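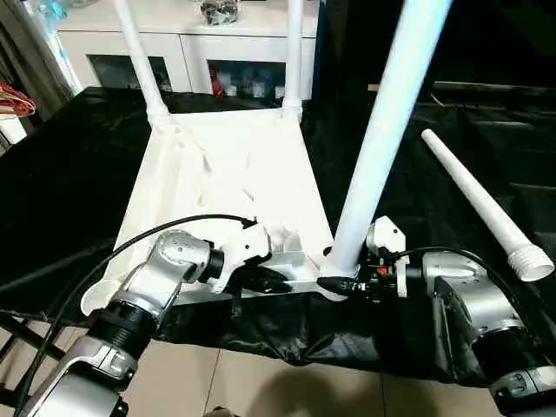

The two-armed robot at the Skullwood workshop with a white plastic chair seat. Three legs are on and the fourth lies on the black covering to the right.

Members of a shared workshop in Bredwood have built a two-armed robot and are now teaching it to put together a small plastic chair, a job they expect will keep them busy through October.

The robot is called Bimura. It has been under construction at Skullwood, the members' workshop on the east side of town, since last winter. The group working on it meets on Monday evenings and has spent $2,253 of its own money on the build, on top of parts the members already had.

The chair comes as a molded seat and four separate legs. Each leg has a threaded end that screws into a socket at a corner of the seat. One arm has to keep the seat steady while the other lines up a leg, starts the thread and turns it.

"Picking up the leg took us an evening," one member of the group said. "Getting it to start straight in the thread is what we've been doing ever since."

The group has logged 1,257 attempts at fitting a leg. In 713 of them the leg went in far enough to hold when the seat was lifted by hand. Members said most of the failures were crossed threads, where the leg goes in at a slight angle and jams after half a turn. The rest were mainly dropped legs, along with a smaller group in which the seat slid across the table while the leg was being turned.

A person still checks every leg before the next one is tried. The group has not yet had the robot fit all four legs in a row without someone stepping in, and members said they would not call the chair finished until that happens three times on the same evening.

The arms run on software the members wrote themselves. Someone first guides the robot through the task by hand controls, and the motions and camera pictures are saved. Those recordings are then used to train the program that moves the arms on its own. The slow part, members said, is making the recordings. A good one takes several minutes, and it has to be thrown out if the operator fumbles.

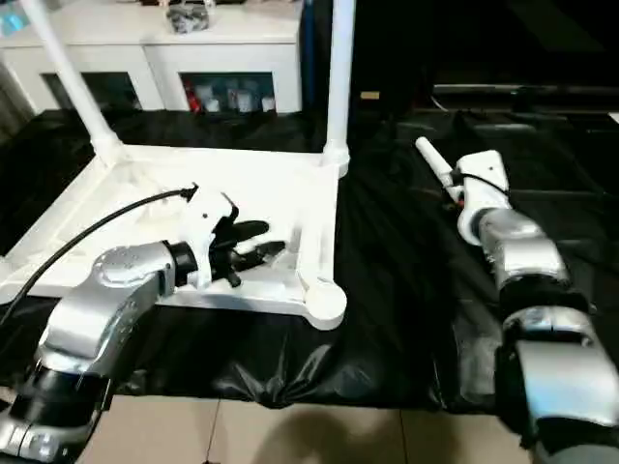 LOCAL / CLUBS & WORKSHOPS

The choice of a chair was a practical one. The workshop had several of the same kind in storage, left over from a children's open day, and the legs can be screwed on and off many times before the threads begin to wear. The group tried a shelf kit first and gave it up because the small metal fasteners kept getting lost.

Members have also changed the work surface more than once. On the bare tabletop the seat moved too easily, and reflections from the ceiling lights made it hard for the software to find the edges of the white parts. A black covering helped with the second problem. The first one has been improved but not cured, and the group is trying out different ways to hold the seat with one arm while the other turns.

The cameras are the other thing still being adjusted. Besides the view from the head, the robot has a small camera at the wrist, close to where the work is done. When a part is held near the lens it can fill most of the picture, and members said they are still deciding how much weight the software should give to that view during the last turns of the leg.

The workshop has 351 members, most of whom use it for woodworking, bike repair and sewing. The robot takes up one table and has its own storage cabinet space. Some members had asked whether it would crowd out other projects, and in the spring the workshop agreed to limit powered runs to Monday evenings and one other session a week. The arms are switched off at the wall at all other times.

There are rules for the sessions as well. One person stands at the stop switch whenever the arms are moving, and no one reaches over the table until that person says the power is off. Visitors may watch from behind a line of tape on the floor.

The money came from the people in the group, with one outside gift. Fortin, a machine shop in Bredwood, cut a set of mounting plates at no charge and let members use its drill press for two weekends. The group said the new plates stopped a wobble at the base of the arms that had been spoiling recordings – before they were fitted, the same motion could end in a slightly different place each time.

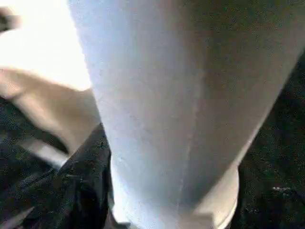
View from the camera at the robot's right wrist, with a pale tapered shape close to the lens and dark, creased material at lower left.

Next on the group's list is a second set of recordings made with the seat turned to different positions. So far almost all of them start with the seat facing the same way, and the success rate drops when it does not. Members also want the robot to notice a crossed thread on its own, back the leg out and try again. At present it keeps turning until the operator stops it.

The plans for the base and the mounting plates will be put in the workshop's shared folder once the drawings have been cleaned up. The control software will follow later. Members said it still has settings in it that only make sense for their own table.

Skullwood is open to visitors on Monday evenings from 6:30. Robot runs usually begin an hour after the doors open and go on until 9. Children must come with an adult. Anyone who wants to join the robot group has to be a workshop member and complete the basic electrical safety class, which is held once a month.

Related stories

Bredwood repair night moves to larger room
Skullwood adds second sewing table after member vote
Fortin machine shop to take on two apprentices
Library lends out soldering kits for the fall
Old bus garage considered for workshop space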